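Tomness hand-held gripper: the pads are the weak point

Bought in August from Fudeck, 319 euros with the spare screws. We use it at our Brenddale workshop to record picking jobs on small hardware, which the arm then copies.

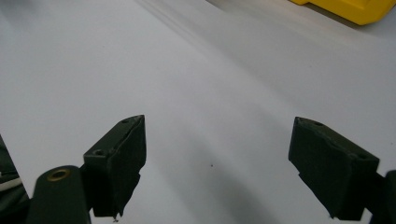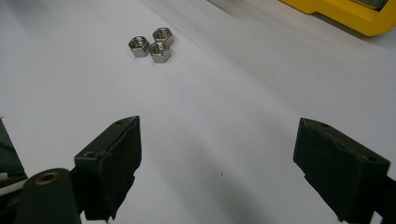 Ragged pad edges on both fingers. Hex nuts in the second picture.

The fault first. The padding on the inner faces is stuck on and nothing else holds it. Ours started to lift at the lower edge after 600 picks. By 1266 the tool was dropping M8 nuts it had handled easily when new. The nut turns as the jaws close, catches the loose edge and comes away at an angle. The arm has the same pads, and it let go of a nut over an open gearbox. We stopped the job, fished the nut out with a magnet and lost the afternoon.

There is no warning of any kind. The motor current looks the same whether the pad is sound or not, so the software reports a good grip. I would call that a safety matter if you lift anything heavier than we do.

Fudeck sent new pads free of charge, but they took 8 days and went on with the same adhesive. We have since changed to a rubber sheet from Kolář, cut to size and glued with contact cement. It grips slightly less well on greasy parts. It has not moved so far.

The rest of the tool is decent. The fingers are stiff, the linkage has no play and the trigger is comfortable over a long session. Small flat parts on a smooth bench are still awkward to get under, so allow time to practise.

Three stars. I would buy it again at this price, with a set of Kolář pads in the same order. Check the edges before every shift and throw the pads away at the first sign of lifting.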